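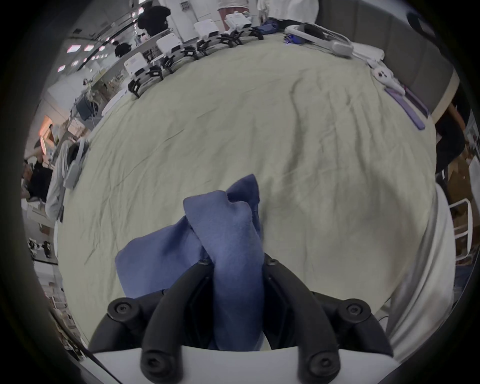
Re: [priltham-build] Finger grippers, cloth slipping again

Hi all, quick one, got to lock up soon.

On 2019-03-12, Maximiliano Núñez wrote:
> Built a pair off the Govano drawings at home. Trigger feels fine,
> picks up a mug no bother, but anything soft just slides out of the
> tips. Tea towels are hopeless. Also the pivots bind when I do the
> screws up properly. What are you lot using for springs? And did
> anyone ever sort the headset mounts?
> Max

Right. Springs first. The ones in the Govano list are too weak for cloth, fine for hard stuff. We swapped to the Palacios ones, same length, fatter wire. Trigger gets heavier, your hand will know about it after an hour. Worth it tho.

Slipping is mostly the tips. If they meet at the heel before the point you get a pinch that looks shut and isn't. Check it with a strip of paper. File the heel back a touch, try again, file again. Took me 27 goes on the first pair, the second was much quicker.

Then practise on something you don't care about. Go for a corner or a proper fold. Flat in the middle of the cloth is asking for trouble.
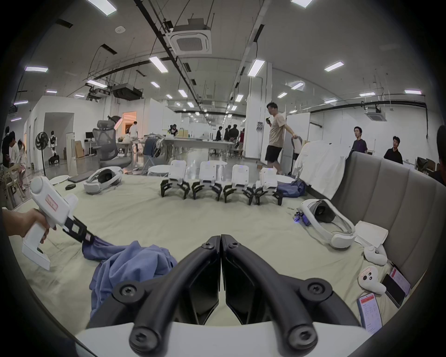 Corner of the blue cloth in the jaws, other grippers standing on the mat.

Binding pivots: don't do the screws up tight. Nip them, back off a quarter turn, drop of thread lock. If they still bind the holes are printed small, run a drill through by hand. Not the power drill!! I split two fingers that way and that was nearly a full evening's printing gone.

Fingers are 108 grams the pair on my scales, without screws. If yours are a lot lighter, check your infill before you blame the spring.

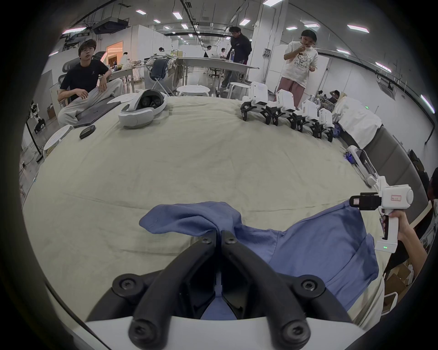
Can you mix old and new fingers on the same body?

Only if you change both sides together. The old ones have a slightly different curve and the tips won't line up.

Headset mounts, no, still open. Wurkard strap clips sort of work but they creep. If anybody has a better idea put it on the list please, not in a private mail to me, I lose them.

Next thing I want to try is lifting a big cloth from opposite corners, one gripper each end, and seeing if the tips hold when it's pulled out straight.

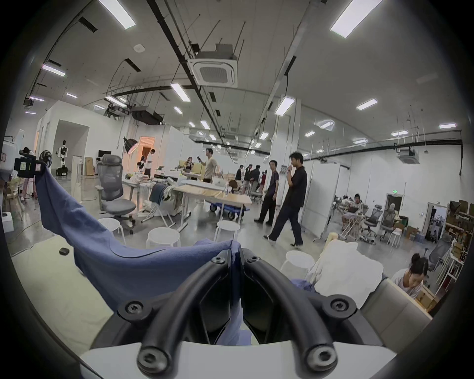
If the tips let go under a straight pull then it's back to the rubber pads, which I was hoping to avoid as the glue is a pain. Max, do you still have the offcuts from November? The thin black sort, not the foam.

Drawings with the new heel are in the shared folder, file number 1898. Ignore the one marked final, its older.

Off to find the keys.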